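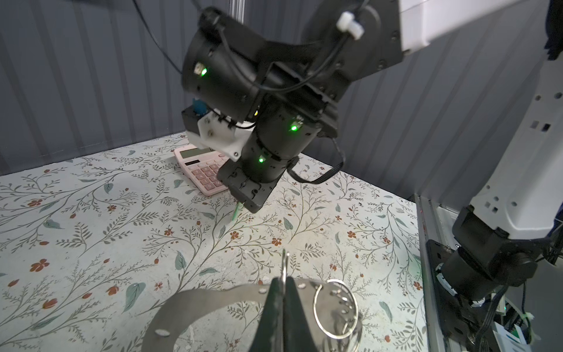 The green pen held over the mat during desk-tidying work, with the calculator behind.

Gruleo two-arm handling project
Progress report to Cerutley, September
Prepared by Hayley Mapplebeck

Summary

We lost a good part of this period to a safety fault in the two-arm cell at Gwynne. One of the arms moved while it was meant to be paused and a member of the team was struck on the back of the hand. He had a bruise and was back at work the same afternoon. We stopped all powered work, found the cause, and restarted under tighter rules. Recording is now running again at a lower rate than planned. We are asking for a change to the delivery date of the second data set, set out at the end.

What happened

Aled Rosser and Mared Gape were running the desk-tidying task at about ten past two. The left arm had failed to let go of an object and Mared paused the cell from the operator screen. Both arms stopped. Aled reached in over the near rail to free the object by hand, as we have all done many times. He then said he was clear of the left arm, and Mared cleared the fault on that arm only.

When she did so the right arm also moved. It swung towards the middle of the mat at close to its normal working speed and the side of the gripper caught Aled's hand, which he was still drawing back. Mared pressed the emergency stop and the arm halted. She thinks she pressed it within a second of the movement starting, and the log agrees with her.

Aled was seen by the first aider. The accident was entered in the book before three o'clock and Berwyn Landeg, who is responsible for safety across the building, was told straight afterwards. He isolated the cell and took the key.

Cause

Ľudovít Šimko worked through the logs with the power off and then repeated the fault with nobody inside the barrier tape. He found two things wrong, and it needed both of them.

First, our pause did not clear the list of moves waiting for each arm. It only stopped them being sent. If an arm had a move waiting when the pause came in, that move stayed in the list.

Second, clearing a fault on either arm lifted the pause for both. This was put in by us in the spring to save time when an arm had to be reset halfway through a run. It was never written up and it was not in the risk assessment.

On the day, the right arm had one move waiting, towards a spot near the centre of the mat. The left arm's fault was cleared, the pause lifted, and the move went out. The arms and their drives did what they were told. The fault lies in our own control software and in how we let people use it.

There was also a plain failure of procedure. The written rule says power to both arms must be off before anyone reaches in. We had drifted into using the pause in its place because restarting from cold takes several minutes. I knew this was going on and should have put a stop to it.

How far back it goes

Ľudovít checked the logs of all 3126 runs recorded since the project began. In 82 of them a fault was cleared on one arm while the other still had a move waiting. Most of these were very short moves and would have looked like the arm settling. We have no record of anyone being touched on any of those occasions, and everyone who has worked on the cell has been asked. Two people remembered an arm "twitching" after a reset and had not reported it.

Those runs have been taken out of the data set, as the arm positions just after the reset cannot be trusted for training. They include most of our pen and stapler work from the early summer, so the gap is larger than the number suggests.

Work done since

The pause now empties both lists. Clearing a fault no longer lifts the pause, and restarting needs a separate button press for each arm. The first move after any restart is made at a crawl, and the operator has to hold a key down for as long as it lasts. Ľudovít wrote the changes and Mared tested them, with the two of them swapping over for a second round of tests.

Reaching in with the power on is now forbidden without exception. Berwyn has had a lockable switch fitted to the supply for both arms, and whoever reaches in carries the key. 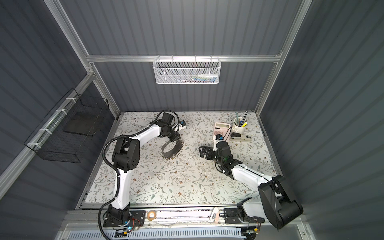 The cell is closed on three sides by the wall panels, which leaves the near side as the only way a hand can get to the mat. For now that side is controlled by the key and by the tape on the floor. We do not think this is good enough for the long term and have ordered a light curtain from Ruda that will cut power to both arms when it is broken. Delivery is quoted as five weeks. The cost is within the equipment line and we are not asking for more money for it.

We also looked at the original trouble, the object that would not let go. This had been happening now and then for months with metal items and we had been treating it as a nuisance. Since it is the main reason people were reaching in at all, it should have been looked at much earlier. Aled found the gripper was being told to open before the arm had finished lowering, so that some objects were pressed sideways against the mat and wedged. A short wait before opening has cured it for pens and for the stapler. It still happens with ring-shaped metal parts, less often than before. When it does, the cell is powered down and the part is taken out by hand.

Effect on the programme

No powered work was done for the first half of the period. During that time Mared relabelled the existing runs, and Aled rewrote the operator instructions, which now fit on two sides and are fixed to the bench. Hayley Mapplebeck and Berwyn Landeg rewrote the risk assessment. A copy is attached.

With the new rules each stuck object costs us several minutes where it used to cost seconds. We had expected to deliver around 1000 new runs by the end of this period and will miss that by more than half. The single-arm tasks are close to schedule. The two-arm tasks, where one arm passes an object to the other, are the ones that have suffered.

What we need from Cerutley

We ask for the second data set to move back by two months, with the withdrawn runs recorded again and included in it. The final report date can stay where it is.

We would also like your agreement that two-arm passing work with metal parts waits until the light curtain is in and Berwyn has signed it off. Work with the pens, calculator and stapler would carry on in the meantime under the key rule.

The first data set, which you already hold, contains some of the withdrawn runs. Ľudovít will send a list of the run numbers with this report. Please delete them from any copies you have passed on.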